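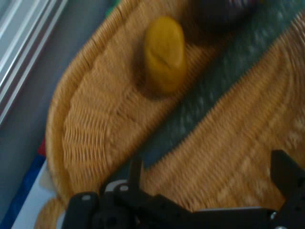
Wicker basket with green fabric

Cellar and tasting room walk-through, Stekula Winery
17 June 2021
Form used: Joly pre-season checklist, with comments

Marks are OK, FIX or STOP. FIX means before the next inspection. STOP means before the next person walks in there.

BARREL ROOM

Floor drains clear – OK. One grate rocks if you step on the left side. Everyone on staff already steps on the right side, which is how I found out.

Barrel racks level, no cracked welds – OK. 61 barrels, stacked two high. The form allows three. Please don't take that as a suggestion.

Wedges in place under bottom row – FIX. Two barrels are held by proper wedges and one by a folded seed catalog.

Carbon dioxide alarm tested – STOP. The alarm works beautifully. It was also unplugged so that somebody could charge a phone. Give it its own outlet and put a cover over it.

Lighting – OK. Dim, but I could read the form.

TANK AREA

Ladder feet – FIX. Rubber missing on one foot. The ladder now has opinions about which way to lean.

Tank hatches closed and latched – OK.

3,000-gallon tank, pressure relief valve – OK. Moves freely. Tag says it was last checked in November, and the handwriting is better than mine.

Hoses off the walkway – FIX. There are hooks on the wall for these. They are good hooks, and they hold a calendar and a raincoat.

Confined space sign – OK, though it has faded to a shade best described as rosé. Order a new one when you order the ladder feet.

CHEMICAL STORAGE

Sulfur dioxide locked up, gloves and mask with it – OK.

Cleaning powder labeled – FIX. The Plundum tub is labeled. The coffee can beside it, with the same powder in it, is labeled "coffee."

Eyewash station – STOP. Blocked by 20 cases of the Drellum white. I moved enough of them to reach the handle and it runs clear, but a person with caustic in one eye shouldn't have to restack a pallet first.

TASTING ROOM

Exits open from inside – OK. Back door sticks in damp weather, I'm told. It was dry today and it opened with a normal push.

Posted limit 30 persons – OK. Sign is behind the fern. Move the fern.

Fire extinguisher – OK. Charged and on its bracket.

Broken glass bin – FIX. Needs a lid.

Spit buckets emptied – OK. Not on the form. I asked anyway.

RESULT

Two STOP items, five FIX. Both STOP items can be cleared before lunch. Send photos of the eyewash and the alarm outlet and I'll sign the sheet. The grate isn't on the list, but a shim would cure it.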